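Gripper keeps missing a twisted cord on a shiny surface (student project)

Posted by Yoga Raju in Robotics Clubs and Classes
Mon 31 May

Our team at Farville has a cord pick-up task for the end-of-term demo in July. Two-finger gripper, wrist camera, learned policy trained on 479 teleoperated episodes. The cord is a blue and white twisted pair. With foam blocks we rarely miss. With the cord the fingers close beside it or stop too high, mostly when there is glare in the wrist view. Exposure is on auto. Is this a data problem or a camera problem?

Gerrit Verschueren
Probably both, but check the camera first. Auto exposure reacts to the bright spot, and the white strand loses contrast as the arm descends. Lock exposure and white balance, then record 6 new episodes and look at the last second before closure in each. If you can't tell by eye where the cord crosses between the fingertips, the policy can't either. Changing exposure also means your old episodes no longer match, so plan on re-recording a good part of them.

Kurniawati Goh
just put a matte sheet down. we did that and it was fine

Eduard Šimek
A matte sheet works if the rules let you change the surface. Ours didn't — we had to keep the glossy orange plastic, scratches included.

Two things helped. First, we stopped grasping the cord where it lay flat and aimed for a raised loop whenever there was one. It gives the fingers some height to work with, so a small error in z costs less.

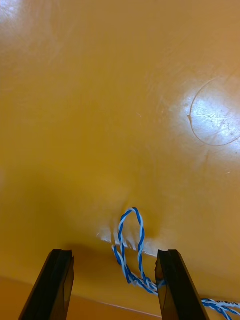
Second, we split the approach into 3 stages: move above the cord, descend with the fingers spread, pause, then close. The pause was 800 ms. Without it the policy often started closing during the descent and pushed the cord sideways. Label the pause in your episodes or the model will average it away.

Also check your fingertip height against the surface before each session. Ours drifted after every gripper remount.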